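Roltthorpe's bowl scheme draws doubts

March 6, 2020

Roltthorpe wants its lunch spots to give up throwaway containers by June, and the company hired to make that happen says the hard part is over. The numbers it has shared so far make that difficult to check.

Sivano, which runs the reusable bowl program, said this week that 1,322 residents have signed up. It did not say how many have borrowed a bowl more than once. Asked twice for return figures, the company sent a brochure.
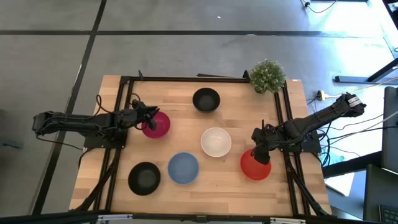 Who pays when a bowl goes missing?
The customer does, through a $2 charge added after 14 days, though the restaurant covers it if the account has lapsed.

That second part has annoyed owners. Thabiso Cele, who runs the Pallinora cafe near the bus depot, was given 200 bowls in the first delivery and says he has 85 left on his shelves. "They tell me the rest are in circulation," Cele said. "I'd call that lost."

Sivano claims each bowl replaces hundreds of takeout boxes over its life. The claim rests on a study by Kalniņš, a consulting firm that Sivano paid for the work, and the full report has not been made public. A city spokeswoman said officials had seen a summary and were "comfortable with the direction."

The council is due to vote on a second year of funding before the first year's results are in.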